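Working Beside an Automated Packing Bench: Practical Advice for Staff

Kokholm Workplace Services
Page 2 of the bench and stockroom series

This page is intended for staff at the Kokholm and Pastbridge sites whose benches are changing from hand sorting to automated sorting. It covers the everyday matters that the supplier's manual leaves out: how to lay out a bench, how to keep it clean, and how duties are divided once the arm has been set to work. Safety rules are issued separately and take precedence over anything written here.

What changes and what does not

The arm takes over the repeated lifting and placing of single items. Staff continue to receive goods, check them for damage, decide where they belong and deal with anything unusual. At Pastbridge, where the Oda bench handles 3,000 items in a month, the person on duty now spends most of the shift on checking and very little of it on reaching. Several colleagues reported sore shoulders under the old arrangement. Fewer do so now, although some have found that watching a bench is tiring in its own way. Supervisors are asked to change the person on watch every 2 hours.

No post has been withdrawn as a result of the change. Job descriptions were revised in April, and a copy may be requested from the site office.

Laying out the bench

Trays and dividers should be put in position before the arm is switched on. Mark the corners of each tray with low-tack tape so that it can be returned to the same spot after cleaning. Tape that has begun to lift should be replaced at once.

Most layouts are first tried in simulation, and staff are encouraged to attend these sessions and comment.
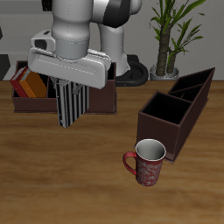
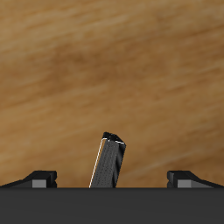 Staff who have sorted by hand for many years usually know more about a good layout than the person drawing it up, and their remarks should be written down in full. Useful points to raise include the order in which compartments are filled, the side from which a person will need to reach in, and the clearance left between one tray and the next. Books are a fair test: when they lean to one side in a compartment, as the red and orange ones do in the first picture, the next item has to go into its own slot without catching them. Narrower compartments or a simple bookend will generally help. Drinks are not permitted on any working bench, and mugs appear there only as goods to be sorted.

Cleaning

Wipe the bench top at the start and end of each shift with a cloth that has been well wrung out. Wooden tops should be wiped along the grain and dried straight away. Spray must never be directed at the arm. Spray the cloth instead, and do so away from the bench.

The gripping pads pick up dust from cardboard. With the power off and the key removed, wipe them with a dry lint-free cloth. If an item has begun to slip, clean the pads first and report the matter only if the slipping continues. Pads that have become shiny or split should be changed in pairs.

Empty the compartments before brushing them out. A soft 11 mm paintbrush reaches the corners well and costs very little.

When an item is dropped or misplaced

Press the stop button, wait for the arm to come to rest, and then remove the item by hand. Do not try to catch anything that is falling. Enter the item and the time in the bench book, even when no damage has been done. The entries are read each month by the Landbridge maintenance team, who have moved two trays and altered one lifting height on the strength of them.

Queries

Questions about shifts and duties should be put to the supervisor on site. Faults should be reported to Landbridge on extension 930.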